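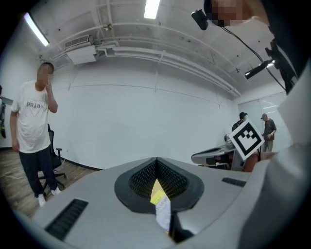 The chair behind you

Most people who work in a white room with a black office chair spend a fair part of the day out of the chair. They stand just in front of it with one hand up at the mouth or chin and think. Then they sit down again. A chair gets chosen for the sitting, and the money goes on lumbar support and armrests, but the getting up and down is what wears it out.

I started paying attention to this in July, when my own chair began to sink. It was a black one, bought in a hurry, and every time I stood up and came back it was a little lower than before. By mid-afternoon my elbows were level with the desk. I put a cushion on it, then a second cushion, and then I drove it out to Feltemgate.

Mohmand Seating is in a row of brick units behind the tyre place. There's no showroom to speak of. You go in through a roller door and the chairs are parked in lines with tape on their backs saying what's wrong with them. SINKS. TILT. ARM L. CASTORS. At the time of my visit there were 300 of them in the building, nearly all black, and a narrow path up the middle to the workbench.

Zhuoran Dong has run the bench there for long enough that she can pick most faults by ear. She had mine upside down before I'd finished explaining it. The cylinder was gone, she said, and it had probably been going for a year.

"People think it happens because they sit too heavily," she said. "It's usually the dropping. You stand up to take a call or have a think, and when you come back you drop the last bit. The whole seat takes that."

She did an impression of it, letting herself go from a few centimetres up. The chair she dropped onto made a small wheeze.

What fails first

The gas cylinder is the part most owners have heard of, and it's a simple repair if the old one will let go. It's held in by a taper, so there are no bolts, and years of sitting have pressed it tight. Zhuoran uses a length of steel pipe and a mallet. She doesn't recommend the method of standing on the base and pulling, which is how a lot of people seem to try it at home. If the cylinder looks dented or has been hit, leave it to someone with the gear.

After cylinders come castors. Chairs are generally sold with hard nylon ones meant for carpet, and then they go to live on floorboards or tiles, where they skid. A chair that skids rolls back when you stand up from it and isn't where you left it when you sit. The softer castors cost very little and push in by hand. Turn the chair over, pull the old ones out with a twist, and wipe out the sockets before the new ones go in. There will be hair in there. There is always hair in there.

The seat plate is the one people miss. Under the cushion of my chair there were 4 bolts holding the plate to the pan, and I could turn two of them with my fingers. That was the click I'd been hearing since autumn and had put down to the floor. Zhuoran tightened them in less time than it took me to say so. She tells customers to check theirs when they change the smoke alarm batteries, and she says hardly any of them do.

Foam goes last and can't really be mended, only replaced. Press the front edge of the seat with your knuckles. If you can feel the board, the foam has finished.

Buying new, buying old

The dearest chair I sat in for this story was an Erken, in a shop with carpet and a coffee machine. It was $2,384 and very comfortable. The back followed me when I leaned and the arms moved in four directions, only three of which I could find a use for. The man in the shop asked what sort of work I did. I said writing, and he lowered the armrests.

At Feltemgate I sat in an older Erken that had come out of an insurance office. It had a new cylinder and somebody else's shine on the arm pads, and with my eyes shut I'd have struggled to tell the two apart. I won't give the price because it changes with what comes through the door, but I could have had several.

Office clearances are where most of the stock comes from. A firm moves or shrinks, and the chairs go in one truck. Mohmand takes in 1,000 chairs in a normal year and gets most of them out again. The rest become parts. There is a tub of armrests by the back door, lefts and rights mixed, and customers are welcome to dig.

Semer chairs turn up more than any other make. They're the plain black ones you'll have sat in at a bank or a training course without looking at the label. Zhuoran likes them for a practical reason: the same base and the same bolts were used for years, so a dead one will always keep a live one going. The tilt lever is on the wrong side for left-handers, and the fabric on the earlier ones goes grey along the front. Otherwise she had no complaints to pass on.

If you're looking at a used chair, sit in it for longer than feels polite. Raise it all the way, sit, and wait. A failing cylinder often holds for a minute before it lets go. Lean back and see whether the tilt lock stays locked. Then stand up normally and look behind you to see where the chair has gone.

The colour question

I asked why they're all black. I'd assumed it was habit on the part of the makers, and Zhuoran agreed that was some of it, but she also pointed at a cream one near the door. It had denim on it. Blue had come off someone's jeans onto the seat and up the lower back, and no amount of upholstery cleaner had shifted it. Navy trousers will do it too, she said, if they're new. Black hides the lot.

Black does show dust and lint, particularly against a white wall, where the outline of the thing is very sharp. People with pale rooms often ask her for something softer to look at. She sends them to the grey mesh Semers if there are any, and if there aren't she suggests they buy the good black chair and push it under the desk when they've finished for the day.

In my own study, which has white walls and not much on them, the black chair is easily the strongest thing in the room. I tried a throw over it for a week. The throw went under a castor and I nearly went with it.

Room to stand

The bit I hadn't thought about before this was the floor. Mine is a small room, and I'd always placed the desk for the window and let the chair have what was left. That was enough space to sit in and not enough to stand up without turning sideways. So I got up less, and when I did, the chair hit the bookcase behind me. There's a dent in the second shelf.

Zhuoran's rule is to put the chair where you use it, stand up from it without touching the desk, and take one step. If you can't take the step, the desk should come forward or something else should leave. I moved a filing cabinet into the hall. It held instruction booklets for things we no longer own, and I still haven't been through the bottom drawer.

With the cabinet gone I can stand in front of the chair and stay there. I do a lot of it. Most of this article was worked out that way, standing with a hand over my mouth and one foot a little forward, looking at nothing much – my daughter says I look as though I've forgotten my own phone number. Writing it down took far less time than that did.

I considered a standing desk and decided against it for now. Friends who have them are pleased with them, and one has hers up so permanently that she's given her chair to her son. What I wanted was somewhere to be between bouts of sitting, and a clear patch of floor has done the job. I wear shoes for it, which I never used to do at home. On a hard floor it's much easier on the heels.

Back on its castors

My chair stayed at Feltemgate for two nights. It came back with a new cylinder, soft castors, the bolts done up and the same tired foam, because I'd decided the foam could wait. The repair cost less than the cushions I'd bought to avoid it. It holds its height now. I've put a bit of tape on the desk leg to mark where the seat should be, and when I remember I check it.

I've also been trying to sit down properly. You reach back for the arm, find it, and lower yourself the whole way. It feels very old-fashioned for the first few days. I forget whenever the phone rings.

The cream chair was still by the door when I picked mine up. Someone had rung about it that morning, a woman who wanted it for a sewing room and said she didn't mind the blue.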